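Certificate in Household and Accommodation Services
Unit 4: Care, Folding and Storage of Knitwear
Course handout, to be read before the August practical

Unit leader: Tracey Oakley
Practical sessions: Darren Furnival, Bramwell Annexe

1. Scope of the unit

Unit 3 dealt with flat linen: sheets, pillowcases, towels and table covers. Unit 4 moves on to garments, and begins with knitwear, as it is the category in which careless handling does most harm. A creased pillowcase can be pressed again. A jumper that has spent a season on a hanger may never recover its shoulders.

By the end of the unit, students should be able to prepare a surface, assess a knitted garment before folding, produce a rectangular fold suited to the shelf or drawer available, and record what they have done on the garment sheet. Ironing and steaming are covered in Unit 5 and are not assessed here.

2. The bed as a working surface

In private households there is seldom a folding table of the kind used in our training room. The bed is the usual alternative, and students on placement will be expected to work on it competently. It has two weaknesses. The mattress gives under the hands, so that a fold pressed firmly at one side tends to lift at the other, and the sheet moves with the garment if the garment is dragged.

Draw the bottom sheet smooth before starting and leave the pillows at the head or along one side. Full stripping of the bed is not required. Place garments down and lift them again when they need to be turned. Small items awaiting their own turn may be kept at the edge of the working area, provided that they do not lie beneath the garment in hand.

3. Assessing the garment

Knitwear frequently comes to the folder in a heap, and the temptation is to begin folding from whichever corner is uppermost. Students should first establish what they have: where the hem lies, whether the sleeves are inside or outside, and whether the garment is right side out. 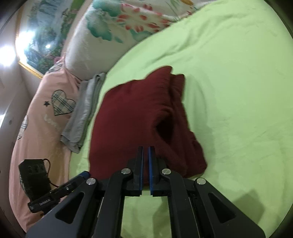
Fig. 1. Dark red knitwear, crumpled, on a green sheet.

Lift a crumpled piece from beneath with both hands where possible. Where only an edge can be taken, take as much thickness as can be held comfortably, and do not pull on a single layer. Ribbed and open knits stretch readily along the hem, and the distortion will show in the finished fold.

Once the garment is open, check the following and enter any fault on the garment sheet:

Cuffs and hem, for loose ends or dropped stitches
Underarms, for felting and wear
Neckline, for stretching
Front panel, for marks that should go back to the laundry

A marked garment is not to be folded for storage. Stains left over the summer set hard and attract moth, and the household is entitled to be told of them at once.

4. The rectangular fold

The method taught on this course is the Stillen fold. Other methods are acceptable on placement if the household prefers them, but the practical assessment will be marked against this one.

Lay the garment face down with the hem towards you. Smooth it from the centre outwards using the flat of the hand. Bring one side in by a third of the width and lay the sleeve straight down along the folded edge. Repeat with the other side — the two sleeves should lie beside each other and should not cross. Fold the hem up to the middle, then fold once more towards the neckline. Turn the bundle over.

Heavy ribbed knits need some allowance. The layers are thick, and the outer edge of the last fold will be rounded however carefully it is made. Do not press it flat. A rounded edge does the yarn no harm, whereas a hard crease across the ribs may remain visible when the garment is next worn.

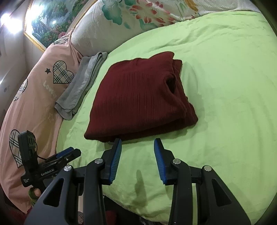
The finished bundle should keep its shape when left alone for a few moments. If the lower front edge slides forward, the final fold has been made too short, and the remedy is to open that fold only and make it again. It is not necessary to return to the beginning. Students tend to lose time on this point, and Mr Furnival will demonstrate the correction at the start of the practical.

5. Storage

Store heavy knits flat, with the heaviest at the bottom of the pile. The Jasport drawers in the training room take a stack of 4 thick garments, and students should not exceed this even if the drawer can be made to close. Place the rounded edge towards the front so that each piece can be identified and drawn out without disturbing those above it.

Cotton bags are preferred for long storage. Plastic covers are to be avoided.

6. Assessment

The practical carries 20 marks, awarded for preparation of the surface, inspection, folding and the completed garment sheet. Speed is not marked. In addition, a written account of 1,000 words on the care of knitwear in one household is to be handed to Ms Oakley at the final session — students taking the extended award should write 2,000.

Please bring one heavy and one fine knitted garment of your own to the practical, clean and unfolded.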